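Ticket: Clips keep ending up in one heap on the shared desk
Opened: December 6, 2022
Raised by: Oranuch Thaweesak
Area: Hivham room, desk with the black monitor
Status: Open, going well!

Problem

The clear divided tray on this desk never stays sorted past lunch. Binder clips go in with paper clips, handles catch, and pulling out one green clip brings half the tray with it. I love these little coloured clips (the mint ones especially) and I'd love to be able to find them.

What I've tried

Step 1. Small batches. I took the Laaksonen advice from the stationery cupboard door and dealt with a few at a time, binder clips in one compartment and gold paper clips in the next. A slim pen is brilliant for nudging things about in the tray, much better than fingertips.
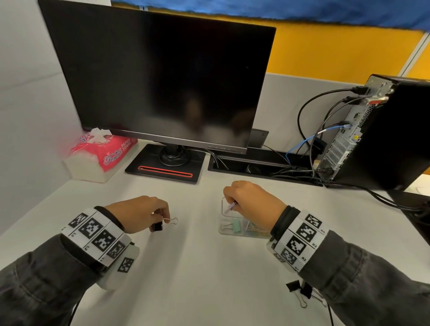

Step 2. Everything out. Small batches were fine until the Clavetti refill came, a box of 300 mixed, and then it was hopeless. So, the big heap! Spread it on the bare white desk and it starts to make sense straight away. Black binder clips are easy to spot, so go for those first. The coated ones want a bit more patience where they've hooked on to each other. 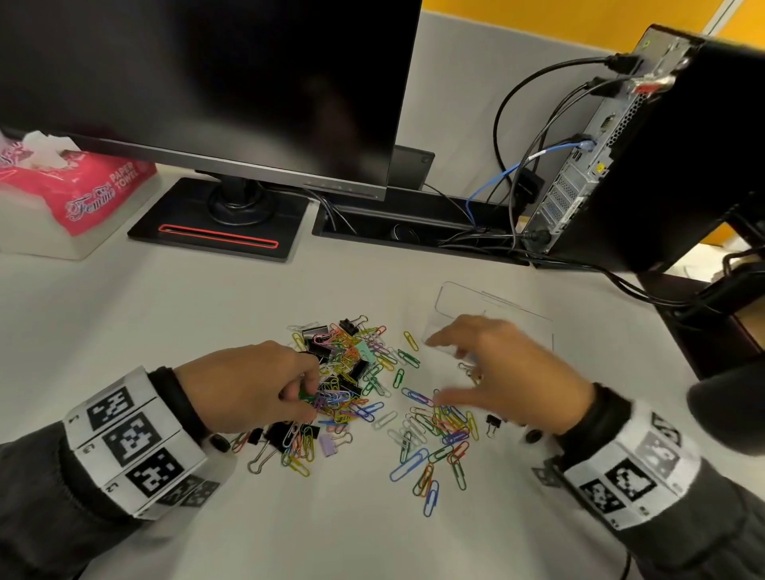

Pastels are the slow part. Lavender and purple look much the same under our lights, so I've stopped fussing and put them together. White paper clips vanish on a white desk, so run your palm over the surface before you call it finished. If a binder clip has its handles splayed, fold them flat and it takes up half the room.

Step 3. Check the back of the desk. Clips love the black cable tray behind the monitor. Look along it, and round the base of the stand, but please leave the cords where they are. The paper towels can stay on their white holder on the left. 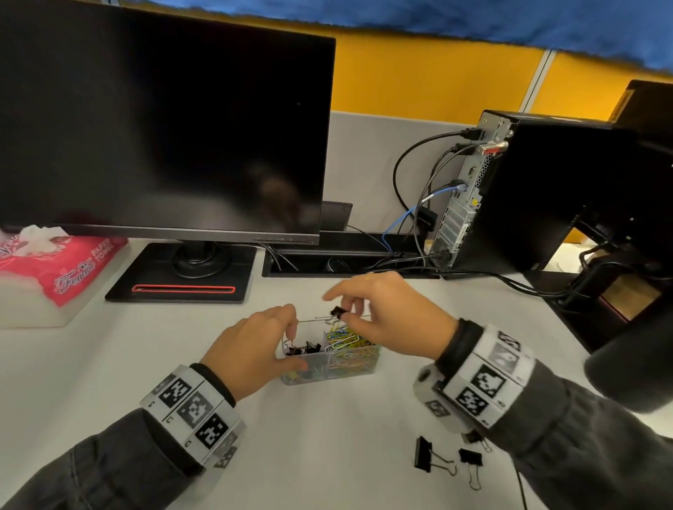

Still to do

Order 2 more trays from Groretti, same clear sort, so binder clips get one to themselves.
Keep refills in their box until a compartment is properly empty.
Try it for 5 working days and add a note on this ticket, good or bad. I'm really hopeful about this one!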